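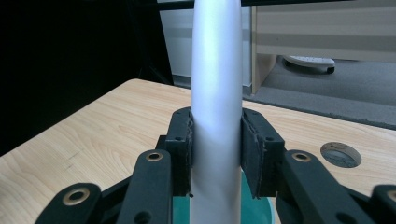 Boris Rusnák wrote on 22 December 2024:
> The knocking is back in the upstairs drain, mostly after someone
> runs a bath. Kovács quoted me 1555 to open the wall and I'd like
> to hear from anyone who's been through this before I say yes.
> Is it worth trying clips first?

Boris -- don't open the wall yet. Had the same thing in our place, drove us nuts for a whole winter. Plastic drain, hot bath water goes down, the pipe grows a bit and drags across a joist. Tick tick tick for 12 minutes or so then it quits. If yours fades out like that it's probaly the same.

What I'd do:
Run only cold for a while. Quiet? Then it's heat, not a loose bracket.
Go in the basement and look where the stack comes through the floor. Ours was jammed tight in the hole. Trimmed the hole, stuffed felt in, most of the noise gone.
Clips -- yes but leave them loose enough to slide. Tight ones made ours worse.

If it bangs once, hard, when a faucet shuts, that's the supply side and none of teh above helps. Different fix, ask Getsemaní, she put arresters in last year.

Also 1555 seems high for one wall. Does that include patching? Get it in writing if so.

Out the door now, can call tonight after 6.

Kaj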